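How to cut down and rehang an internal door

25 July 2025
By Frøydis Sjöberg

Most internal doors need trimming at some point. A new carpet goes down and the door drags on it, or an old house moves a little and the top corner starts to catch. Sometimes you have bought a replacement door and it is slightly too tall for the opening. The work is much the same in each case. Allow half a day for your first one.

I have written this for ordinary timber doors on two or three butt hinges. It does not cover fire doors. A fire door has limits on how much can be taken off, set by the maker, and if you go past them the door no longer does its job. If there is a label or a coloured plug on the top or hinge edge, leave the door alone until you have found the maker's instructions.

What you need

A pencil, a tape measure and a long straight edge
A combination square
A sharp knife with a new blade
A hand plane, or a circular saw with a fine blade and a guide rail
Two clamps
A screwdriver that properly fits the hinge screws
Two thin wedges
Sandpaper, 120 grit or near it
Primer or varnish for the cut edge

A second person is useful for lifting. Panelled pine doors are light enough to manage alone, but solid oak is not.

Finding out where it catches

Before you take the door down, close it slowly and watch the gap all the way round. You want to see an even line of 2 or 3 mm at the top and both sides. At the bottom you want enough to clear the carpet with the door fully open, since floors are seldom level and the high spot is often well into the room.

If the door rubs at the top corner on the handle side, check the hinges first. Hold the handle and lift. If the door moves up, the top hinge is loose. Tighten the screws. If they turn without biting, take them out one at a time, glue a sliver of softwood into each hole, let it dry and put the screws back. I have been asked to plane plenty of doors that only wanted this done. The worst were in a terrace at Bakke where every top hinge on the landing was held by one screw.

If the hinges are sound, slide a sheet of paper round the gap with the door closed. Mark the door lightly wherever the paper sticks.

Marking the bottom

For a door that drags on carpet, stand it closed and measure up from the highest point of the floor in its swing. Add 10 mm for a normal pile. Mark that height on the door at both edges. Do not assume the two marks will be the same distance from the bottom of the door. In my own house at Braditham one side of the kitchen doorway is lower than the other by more than the thickness of a pencil, and the bottom of the door is cut to suit.

Join the marks with the straight edge, then carry the line round the edges with the square so that it shows on both faces.

If you are fitting a new door, measure the opening in three places across and both sides down. Write the figures on a scrap of wood and not on the back of your hand. Most standard doors in Britain are 1,981 mm tall. The next size in common use is 2,040 mm, and I have hung a 2,044 mm one in an old schoolroom, where it had been made to order. Check what you have bought before cutting anything.

Taking the door down

Open the door and push the two wedges under the handle end until they just take the weight. Clear old paint from the screw slots with the corner of the knife. Undo the bottom hinge first, then the middle one if there is one, and the top hinge last. Take the screws out of the frame side and leave the hinges on the door.

If a screw will not move, put the screwdriver in the slot and give it one firm tap with a hammer, then try again. Turning it slightly tighter first can also free it.

Lay the door flat on a pair of trestles with an old blanket over them.

Cutting

Score along the line with the knife, pressing firmly, and go over it twice. This stops the face of the door splintering, which matters most on veneer. Score the edges as well.

For anything under 3 mm, use the plane. Work from each end towards the middle so that you do not break out the grain at the far corner. Stop and check with the straight edge every few strokes.

For more than that, use the saw. Clamp the guide rail on the door and cut on the waste side of the line. Set the blade so that it comes through by a few millimetres only. Support the offcut near the end of the cut or it will drop and tear a strip off with it.

Hollow doors need some care here. They have a solid strip at the bottom, often no more than 24 mm deep. If you cut beyond it the door will be open underneath. You can glue the strip back in once you have cleaned the cardboard off it, but it is slow work and better avoided.

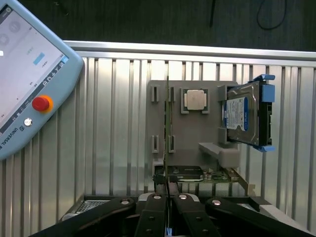 Once the cut is made, sand the edge and take the sharpness off the corners with two or three light passes. A sharp arris will not hold paint and it will catch on the carpet.

Sealing the edge

Do this before you rehang the door. Bare end grain takes up damp from the room, and a door that fits well in July may well be sticking by January. Two coats of primer or varnish are enough. Let the first dry fully. The bottom edge is the one people leave bare because it cannot be seen, and it is also the one nearest to the mop.

I use Bostach primer because the shop near me keeps it, but any wood primer will do. Match whatever finish is already on the door. If you are not sure whether the old coat is oil or water based, rub it with a rag and a little methylated spirit. Water-based paint will usually soften and come off on the rag, while oil paint will not.

Rehanging

Stand the door in the opening at a right angle to the frame and raise it on the wedges until the hinges meet their recesses. Put one screw in the top hinge, then one in the bottom. Take the wedges out and try the door before adding the rest. If it closes cleanly, fit the remaining screws and tighten them all by hand. A drill driver on full power will strip softwood very easily.

Check three things:

The door should stay where you leave it when half open. If it swings by itself the hinges are out of line with each other.
The latch should click home without lifting or pushing.
The gap should look even down the handle side.

If the latch now misses the keep, look at the bright rub mark on the metal plate. It shows which way the plate has to move. A small error can be filed out of the plate. Anything larger means moving it and filling the old screw holes.

If the door springs back when you try to shut it, the hinges are probably set too deep in the frame. Slacken the screws, slip a piece of thin card behind each hinge leaf and tighten again. A cereal packet is about the right thickness – use one layer at first and add a second only if you need it.

When to pay someone

A joiner will trim and rehang a door on site, and the price per door drops if you have several done together. Last year I was quoted 135 pounds for three by a man from Stastier, including sealing the edges. For solid hardwood, or doors with glass down to the bottom rail, I would take that over doing it myself. Glass makes the door heavy and there may be beading very close to where you want to cut.

Keep the offcuts from an old door. The timber will match if you ever need to patch around a lock or let a piece into the hinge side.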